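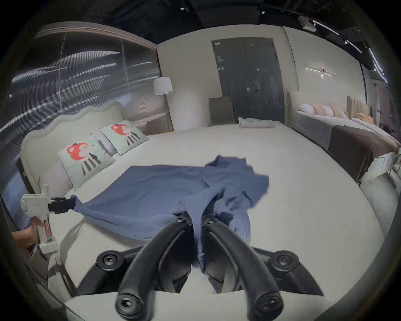
Do I have to button a shirt before folding it?
Only the top button and one in the middle. I skip the rest, and my folds hold up fine in a drawer.

Week 4 is long sleeves — my favorite! Spread the shirt on the bed, pull the wrinkles out toward the corners, then bring each sleeve across the back. Hubert Plattner likes to fold his sleeves twice, and I'll show you both ways on Tuesday. Bring a cotton shirt, the more crumpled the better.

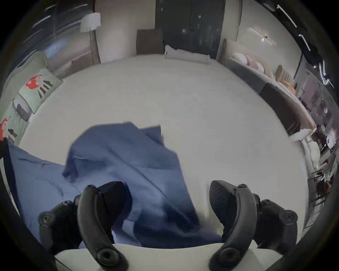 Blue fabric in a loose heap on the bed.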